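Against the Bare Bench

February 22, 2025

Most write-ups of two-arm builds from shared workshops follow one pattern. The bench is cleared, a single cube is placed at a marked spot, and the arms pick it up. The success rate is then given to a decimal place. I think this habit is a mistake, and our build at the Grestham workshop is my argument.

We set the joint offsets in January and spent 60 hours on cable routing and bracket alignment. After that we stopped using cubes. The table now holds a sneaker, a yellow bin and a wicker basket of fake fruit with an arched handle.

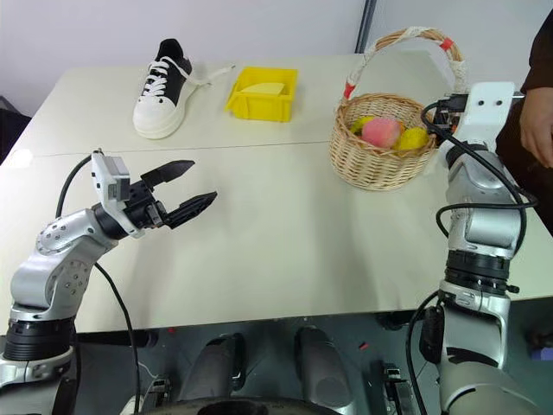 What a handle costs

A tall handle turns an easy grasp into a planning problem. The gripper has to enter from one side of the arch, and the bracket on top of the wrist takes up more clearance than the fingers do. On paper our wrist fits. With the bracket modeled properly, many of the approaches the planner liked are gone. A cube on a bare bench would never have exposed this, and we would have gone on trusting a collision model that left out the widest part of the tool.

The log for the Skerkis controller stands at 2740 attempts. I do not publish a single success figure from it. An average over easy and hard approaches describes neither, and readers will compare it with averages taken under other conditions.

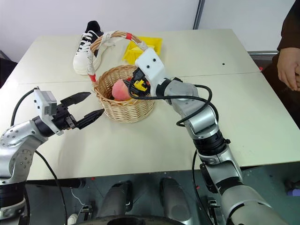 Cables are the second cost. Ours run outside the arm, with enough slack for full wrist rotation, and slack needs room. A loop that is harmless over a clear bench can catch on a rim or a handle. Internal routing would fix that, at the price of a rebuild whenever a connector fails. For a home or shared shop I would keep the cables outside and put the loop in the collision model as a fat cylinder.

The usual objection is repeatability. Clutter is hard to reproduce, so results cannot be compared. I accept part of this. Our answer is 6 fixed layouts, recorded in the Sekus project notes and reset by hand.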